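Projects > Household Manipulation > Dilska cell > Progress report

Filed under: Project updates, Hardware and maintenance

Dilska bedroom cell: report to Nasimex for the period ending March

The Dilska cell is the two-armed robot and furnished bedroom we run for the laundry tasks under the Nasimex grant. This report covers how the cell was set up and maintained over the period. Task results go in a separate report.

The cell ran 333 hours. Our target was higher, and most of the shortfall came from the right wrist. It began to drift after long sessions, so that the hand arrived low at the pick point. We first took this for a calibration fault and recalibrated twice with no lasting change. The cause was a worn coupling. Rernenar supplied the replacement and we fitted it in-house. The cell was down for three weeks, most of that waiting on the part.

The arm cables were rerouted at the same time. They need enough slack for the arms to reach across the mattress, and that slack has to be checked by hand at full reach before each session. This is now the first line of the startup sheet.

The room layout is fixed between sessions. Bed, rug and crate go back to the same places, and the laundry is put out fresh for each run. Small dark items on white towels are a regular part of the set, as are bright cloths in the crate. 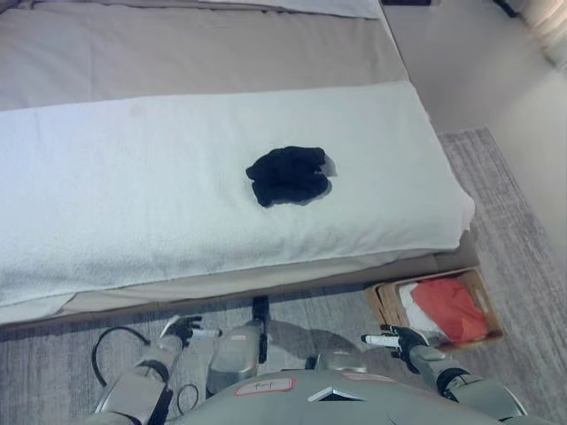
Fingertips are the main consumable. They pick up lint from terry cloth and lose grip well before they look worn. We had been changing them when picks started to fail, which cost us data. They are now wiped at the start of each day and replaced every 1000 picks, left and right together. Spares are on the shelf for the next period.

The head camera is checked against the printed target each morning. The mount worked loose once and was retightened with thread locker. It has held since.

Spending on parts is over the original line because of the coupling. We covered it from the travel budget, as agreed with the Ní Bhriain office, and no extra funds are requested.

Open items:
- Left wrist coupling is the same age as the failed one. Replacement ordered from Rernenar, not yet delivered.
- Startup sheet needs a space to record cable condition.
- Crate position marks on the rug wear off and need a more lasting method.

The left coupling will be changed as soon as it arrives, followed by a full recalibration of both arms. We expect to lose 3 working days to this and have left them out of the session plan.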